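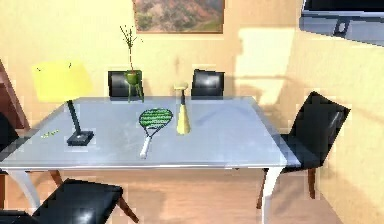

The Long Way Back to the Supper Table

My grandmother kept a chair for whoever turned up. It wasn't a good chair. One of the rungs had been glued so many times that it looked like it had a knuckle, and you had to be careful how you leaned back, but it was always there, pulled in at the corner between her place and the window, and in all my years of eating at her house I can't remember it staying empty for a whole week. The man who read the water meter sat in it. So did my fourth grade teacher, which was mortifying, and a cousin's ex-husband who came for pie a good two years after the divorce and was still getting a Christmas card when she died.

I've been thinking about that chair a lot this year, partly because I moved to Baloyi last fall without knowing a soul, and partly because of what happens here on the first Thursday of every month.

Baloyi is a small town (2,596 people, according to the sign on the county road, which hasn't been repainted in a while) with one traffic light, a feed store, a very good bakery and the sort of wide, sleepy streets where people still wave from their cars. It's a friendly place. But friendly and acquainted are different things, and I spent my first winter smiling at everyone and eating soup over the sink. Then in March a card came through my mail slot, handwritten, with an address and a time and the words "Bring a dish or don't."

The card was from Elmarie Makhubela. She taught home economics at the high school until they stopped offering it, and she started the Thursday suppers in her own dining room eleven years ago, after her husband passed and she found herself cooking for four out of habit and throwing half of it away.

"I was so mad about the waste," she told me, ladling out something with lamb and apricots that I still dream about. "That was the whole reason. I'd love to say I had some beautiful idea, but I had a pot of stew and a bad temper."

The idea grew anyway. These days there are suppers in a couple dozen houses on the same night, all over town, and you don't get to pick which one you go to. You put your name in at the bakery by Tuesday, and on Wednesday you get a slip with an address. Hosts sign up the same way. You might land in one of the big old places up on Multow Hill with the wraparound porches, or you might land, as I did in April, in a one-bedroom over the hardware store where six of us ate enchiladas with our elbows tucked in like birds. The enchiladas were wonderful! Two of the guests had been on opposite sides of a fight about parking on Main Street since before I was born, near as I could tell, and they spent the evening comparing notes on tomato blight.

Wanting Kong is the one who does the slips. She runs the bakery, and she does the matching by hand at the flour-dusted end of the counter after closing, with a shoebox and a pencil. I asked her if she'd ever thought of using a computer for it and she looked at me so kindly that I was embarrassed.

"A computer wouldn't know that somebody's son just left for the Army," she said. "I try to put that person with a big noisy family, or sometimes with somebody real quiet. It depends on the person."

She has rules, though she doesn't call them that. Married couples get split up about half the time. Newcomers go to an experienced host for their first supper. Anybody who skips hosting for a full year gets a loaf of rye and a talking-to. And no one is asked what they do for a living until the plates are cleared, a custom that took me several months to get the hang of, having lived for so long in a city where it was the first thing out of anybody's mouth.

I hosted my first one in May, and I was a wreck. I'd bought a secondhand table from a family out by Iltik Creek and had to borrow chairs from three different neighbors, so nothing matched and one guest sat a good four inches lower than the rest of us. I burned the rolls. I'd made a lentil dish out of a magazine (not this one) and it came out the color of a sidewalk. Everyone had seconds, bless them, and a retired surveyor who hadn't said ten words all evening started in on a story about getting lost in a fog with a mule, and we were still sitting there at eleven o'clock with the coffee gone cold, begging him to tell us what became of the mule.

If you want to try something like this where you live, Elmarie's advice is to start with one table and the people on your own street, and to keep the food plain. Don't send out a survey. Don't clean the whole house, either; she shuts the bedroom door and sweeps the hall. A pot of beans and a pan of cornbread will feed eight for very little, and most folks will bring something whether you ask them to or not.

The July supper falls on the holiday, so they're setting up outdoors this time, along the block in front of the bakery, and Wanting says she's expecting 300. I've been put down for potato salad. I've also been to the flea market twice looking for an extra chair, and last weekend I found one, with a wobble in the back leg and a cane seat that somebody's already mended, and I gave the man his asking price and drove home with it sticking out of the trunk.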